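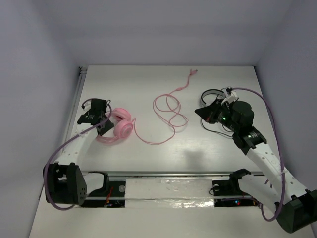
## Tredbridge two-arm kit: notes after the first month

The kit arrived in July in two boxes: the arms and rail in one, the enclosure panels in the other. It is sold by Tredbridge as a small bimanual station for people who want to do manipulation work at home or in a teaching lab. I paid full price for mine. The software that comes with it is called Cindura, and it handles motor control, calibration, recording and playback.

### Mechanics

Both arms mount on a single metal rail along the near side of the table. The links are white and perforated, and everything at the joints is black. The perforations turn out to be useful as tie points. The purple cable on each arm runs from the gripper end back toward the base, and the manual wants slack left in it at the wrist. Do as it says. My first routing was too tight, and the left wrist faulted on every full rotation until I redid it.

Enclosure assembly took an evening. The side panels angle inward toward the back, which gives the arms less lateral room at the far edge than the table drawing suggests. I set a soft limit in Cindura to keep the elbows clear.

The electronics sit in openings under the rail at the front. Status LEDs are visible from a normal seated position. I would have liked a cover over the openings as an option. Small screws fall in.

### Calibration

Calibration is a joint sweep followed by a touch-off, run per arm. It asks for 80 samples in the default profile and 500 in the fine profile. The default is enough for picking up rigid blocks. For anything where both grippers hold the same object, use the fine profile, as a small offset between the two arm frames goes straight into the object as strain.

I recalibrate after any change to the rail mounts. The offsets otherwise held well enough that I stopped checking them daily.

### Test object

Blocks say little about a two-arm station, so I moved on to a pair of pink corded headphones. The cups tilt, the headband flexes, and the cord goes wherever it likes. The routine I wrote has three stages: grasp from both sides, lift, and hold clear of the table.
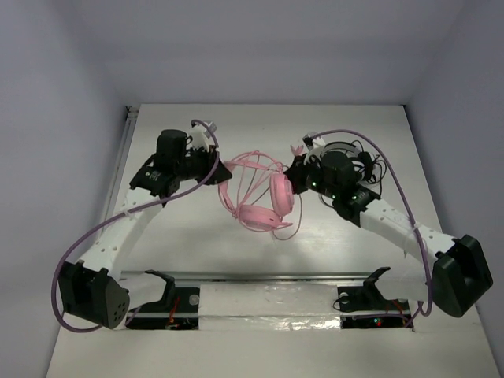
*Two-arm hold, headphones off the table.*

The hold is the stage I care about most. Position control alone is a poor fit for it. If the grippers are commanded slightly too far apart, the headband spreads. Too close and it folds, and one cup swings down. Cindura has a compliance setting per arm, and the best results came with one arm stiff and the other soft. Making both soft gave a slow drift that I could not tune out.

The cord is not modeled at all. I plan the approach by hand so that the jaws stay away from the coils.

### Software complaints

- The log buffer stops at 2000 entries and drops the oldest without a warning.
- Playback speed resets to default whenever a profile is loaded.
- The Ulloa plugin, which adds scripted grasp sequences, needs its own license key and a restart after each edit.
- Export to Pistis format works, but joint names are rewritten in lower case, so my scripts needed a lookup table.

Support answered the playback question within 2 days and confirmed it as a bug. The log limit is apparently intended.

### Would I buy it again

Yes, for bimanual work on light objects. For single-arm pick and place it is more hardware than the job needs, and the rail takes up bench depth. Next I want to try coiling the cord with one gripper while the other keeps hold of the headband. I expect to need softer jaw pads for that, and Tredbridge does not list any at the moment.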